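How does a robot learn to open a drawer?

A robot does not know what a drawer is. Hala Daher writes software for the robot Jaron, and first she lets it practise in a computer world. If it bumps a wall there, nothing breaks. It can try 1000 times before lunch!
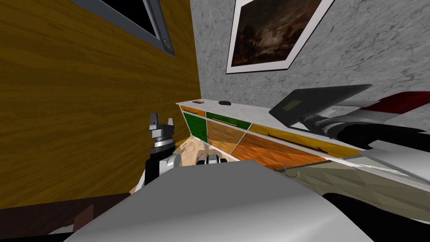
Jaron's two arms and a cabinet with colourful drawers, all made by computer.

One part of the software looks for the handle. Another part plans the path of the arm - a bit like when you plan your way across the playground. Then the motors get their orders, many small ones each second.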